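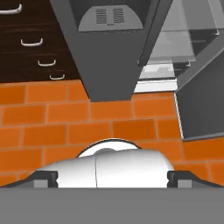 Vocabulary words per week in kindergarten: how many is too many?

lantern_teacher
Posted 7:42 pm

Good evening to all. I teach kindergarten in Unomville and I am in my second year at this school. English is my third language, so please excuse me if I write something in a strange way.

Our school has started to use the Fudex reading program. In the teacher guide it is written that the children must learn 300 new words in the school year. These are words such as "enormous," "reluctant," "shelter," and they come from the read-aloud books. I have 26 children in the class. At the end of each unit I sit with every child alone and ask the meaning of the words, and I write down the result.

My problem is the following. The children who already speak a lot do well, and they would do well without me. The quiet ones can repeat the word but they can't use it. Last month one girl told me that "reluctant" is "when the dog is in the book." She is right, there was a dog in the book, and the dog was reluctant. But I don't think she has learned the word.

I would like to teach fewer words and stay longer with each one. My coach says that the program was designed as a whole and I should not change it. What do you do in your schools?

mapletable
Posted 8:05 pm

I would cut. I did it three years ago with a different program and I don't regret it. We kept four words per week and used them everywhere: in line, at snack, in the block corner. "Are you reluctant to put on your boots?" By winter the children were saying it to me.

If the coach asks, show the notes you already have. You have a result for each child, and this is more than most of us can bring to such a meeting.

oldrecorder
Posted 8:31 pm

I have to disagree a little with mapletable. The number 300 looks frightening, but I think it was never the intention that each child knows each word completely. A child meets a word, forgets most of it, meets it again in another book, and something stays. If you remove half of the words, you remove also the chances to meet them.

I worked for some years in a reading clinic connected with the college in Zirnana. We saw many children in the older grades who could read aloud perfectly and did not understand the page. The missing part was very often the words. So I become nervous when somebody proposes fewer.

lantern_teacher
Posted 8:50 pm

Thank you both. @oldrecorder, I understand this, but then why do I test every word? If meeting the word is enough, the test measures the wrong thing. And the testing takes me almost two mornings for each unit. During this time the assistant is alone with the others.

oldrecorder
Posted 8:58 pm

On the testing I am completely on your side. Ask for permission to test only a part of the words, chosen by chance, so you can't prepare the children for them. You will get the same information about the class.

pencilcase_b
Posted 9:14 pm

Same program here, first grade. Please check which edition of the guide you have. In ours it says 200 words to teach "directly" and the others are only to explain quickly while reading. I believe the older edition put them all together in one list. It is on one of the first pages, in a gray box.

mapletable
Posted 9:20 pm

Even 200 is a lot if half of the class is learning English at the same time.

lantern_teacher
Posted 9:37 pm

I have looked, and mine is the older one. There is no gray box. Tomorrow I will ask in the office if there is a newer guide in the building. Half of my class speaks another language at home, so mapletable has guessed well.

twolanguages_k
Posted 6:15 am

I read this with my coffee and would like to add something about the children with another language. "The dog in the book" is, for me, a good answer at this stage. She has connected the word with a situation. What she needs now is a second situation that is very different. We do it with small acted scenes, 2 minutes, no materials. One child is reluctant to go in the cold water, another is reluctant to share a cookie. After this I ask again, and often the answer is not about a dog anymore.

I also ask the families for the word in their language. With some words it doesn't function, because there is no exact word, but the parents like to discuss it and the child hears the discussion.

oldrecorder
Posted 6:48 am

The second situation, yes. I should have said this last night instead of talking about numbers.

grumpy_phonics
Posted 7:10 am

I will be the unpopular one. In kindergarten the time should go to letters and sounds. Vocabulary they get from listening to good books with an adult who stops sometimes to explain. Individual testing of "reluctant" at age five is a waste of everybody's morning, and I would say it to the coach with these words.

twolanguages_k
Posted 7:22 am

@grumpy_phonics They get it from books if they understand enough of the rest of the page. For my group this is exactly the difficulty. I don't see why it must be one or the other. Sounds we do after the morning circle, words we do at story time.

grumpy_phonics
Posted 7:29 am

Fair for your group. My comment about the testing stays.

pencilcase_b
Posted 12:40 pm

Does anybody use the picture cards from Nasr with this program? Our district bought them and the words match only partly. I am thinking to draw my own.

mapletable
Posted 1:02 pm

We have them in a cupboard. Good for nouns. For "reluctant" the card shows a boy who could also be tired or sick, and my children have voted for sick.

lantern_teacher
Posted 4:55 pm

A small report. The office had the newer guide, still in plastic. It is as pencilcase_b writes, the list is divided in two. I spoke with my coach and she agreed that I test only the first list, and for the next unit I may choose a part of it by chance. About teaching fewer words she has not changed her opinion, and she wants to see the results in January before we talk again.

Today I tried the scenes from twolanguages_k. The girl with the dog was reluctant to get out of bed, with much snoring. When I asked her later what the word means, she said "I don't want to but maybe." I have written it down in my notebook.

twolanguages_k
Posted 5:30 pm

"I don't want to but maybe" is better than the definition in our guide. Which word are you doing next?

lantern_teacher
Posted 5:41 pm

"Shelter." I am open for scenes.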